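Boros Fan Annual: The Oltska Issue

Softcover, 211 pages, ships flat in a card mailer

If you followed Oltska at all during the soap's last season, you already know how hard it was to keep up. One week she was leaving the show, the next she was marrying her co-star, and by Wednesday somebody's cousin had seen her buying melons in Asstead with a man in a hat. We love all of it, and we have put the whole glorious mess between two covers so you can read it in order with your feet up.

The annual collects our celebrity pages from the past year, plus a long new interview that Gleice Xavier did over two very talkative afternoons. Oltska speaks about the breakup, the haircut, the duet that was never released, and (at last!) why she walked out of the Trudodari premiere before the lights went down. I won't spoil it, but it had a lot to do with shoes.

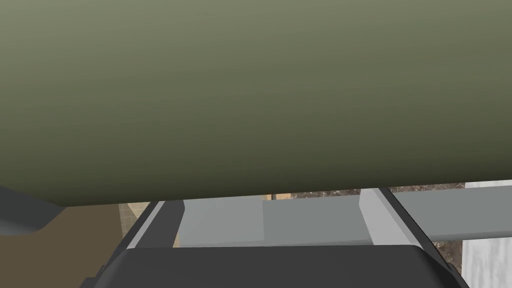
Jailson Coutinho: I bought last year's annual for my sister and ended up keeping it myself, so this time I ordered two. The interview is worth the price, though I would have liked more on the duet. Does anyone know if the poster is folded or rolled?

The poster is folded, Jailson, and tucked inside the back cover. We tried rolling them one year and the tubes came back to us looking like they had been sat on, so folded it is. A warm iron on the plain side takes the creases out nicely if you put a tea towel over it first.

We printed 2,000 copies, and the first 903 went to readers who had put their names down over the summer. Thank you, all of you, for being so patient while the cover was changed, and then changed back again. The rest are on sale now and will go out in September in the order they were paid for.

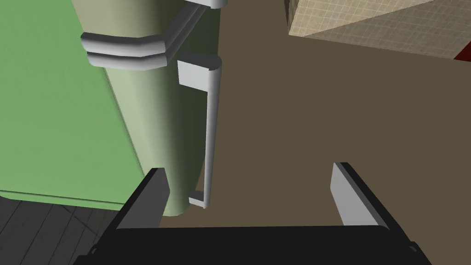

Rogério Rezende

People write in every year asking me about the gossip quiz, so yes, it's back, and it's longer. Cleiton Furtado set the questions and he has been merciless. I got stuck on the one with the missing earrings and had to go and look it up in our own magazine, so don't feel bad if you need the answers at the back.

You'll also find Przemysław Kurek's red carpet diary, which runs to more pages than we planned because he kept remembering things, and a family tree for the show that folds out (please open it gently the first time, the paper is thin).

Orders are limited to 3 copies per household. Signed copies are all gone, I'm afraid, and we won't be getting more. If yours arrives with a bent corner, write to us with your order number and we'll put another in the mail.

Text in English. Black and white throughout, with a color section in the middle.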